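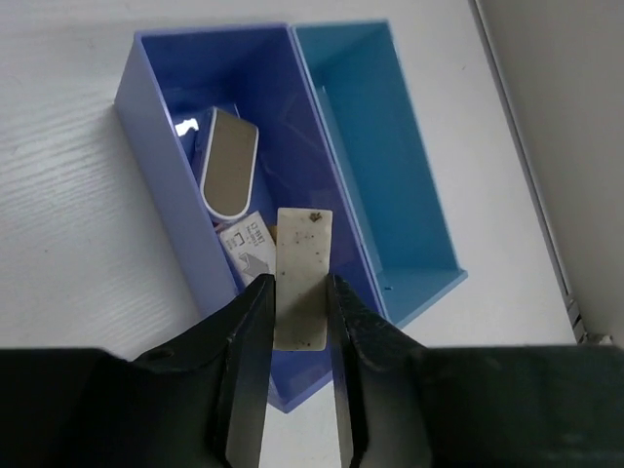
Right, a few of you asked how the letter writing is going, and I've got a pot of tea and a quiet evening, so settle in, it's a long one (I did try to make it short, I promise). 1/

For those who missed it, back in the winter I decided I'd write proper letters again, on paper, with a stamp and everything. I'd found a shoebox of old ones from my aunt in Roltthorpe and read the lot sitting on the stairs with my coat still on. 2/

They weren't even about anything! What the butcher said. Whether the beans had come up. A long paragraph about a neighbour's new gate, which she plainly hated. And I could hear her voice in every line of it, more than I can in any photo I've got of her. 3/

So I wrote to Kausar Bajwa first, my oldest friend from school, who moved away years ago and with whom I'd got into the habit of swapping thumbs up and birthday cakes on the phone. I wrote two sides and felt a bit daft putting it in the postbox. 4/

She wrote back SIX sides. Both of us had forgotten how much the other one goes on. There was a whole page on her mother's knees and another on whether she ought to take up swimming again (yes, Kausar, you ought). 5/

My handwriting, I should say, is dreadful. I used to have a nice round hand, and now it sets off tidily and by the bottom of the page it looks like something's fallen over. Kausar says she reads me aloud to work it out, and I've decided to take that kindly. 6/

Pens! I've become one of those people. I started with whatever was in the drawer, then a birthday fountain pen that leaked on my good cardigan, and now I'm back to a plain blue biro and very happy with it. If you have lovely ink I'm pleased for you, please keep it away from my knitwear. 7/

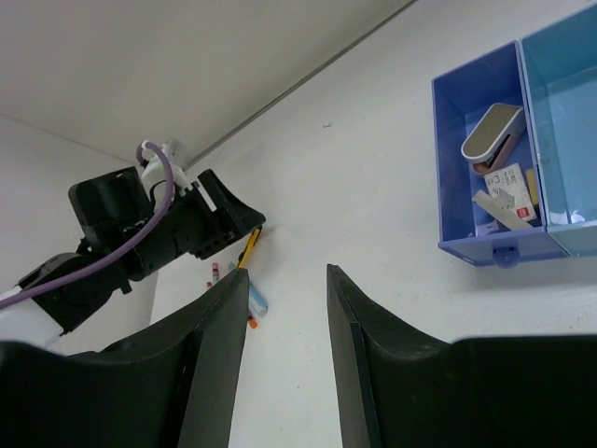 The next one was harder. Ilir Stojanovska and I fell out a long while ago over something so small that I had to think quite hard to remember my side of it. I wrote that letter four times. The first three were all explaining. The one I sent was mostly about the weather, and how I'd walked past his old house and missed him. 8/

No reply for weeks, and I told myself that was fine, and it wasn't very fine. Then a card came from his brother Zlatko, of all people, saying Ilir had it on the kitchen shelf and was "working up to it". I laughed so much I had to sit down. 9/

He did write, in the end. One side, very neat, largely on the subject of tomatoes. I've read it more often than I'd like to admit, and I now know a great deal about blight. 10/

Sowmya Kulkarni asked me under my last thread what on earth you put in a letter if nothing has happened to you. Sowmya, love, nothing ever happens to me! I put down what I had for dinner, what I can hear through the window, and one thing I've been turning over in my mind. That fills a page easily. 11/

Other small things I've picked up: write the envelope first, then it nags at you. Keep stamps in your purse and not in the "safe place". Don't apologise for how long you've taken, or you'll have used up half the page before you've said hello. 12/

And if you can't face a letter, a postcard is a lovely thing. Marin Dimitrov sends me one whenever he goes anywhere, and once from the end of his own road, with only "Windy. Thought of you" on the back. It's still on my fridge. 13/

I've got one to my niece half done on the table now and I'm stuck on whether to tell her about the wedding hat. I think I will. If anybody here would like a letter, send me your address privately and be patient with the handwriting. The kettle's going back on. 14/14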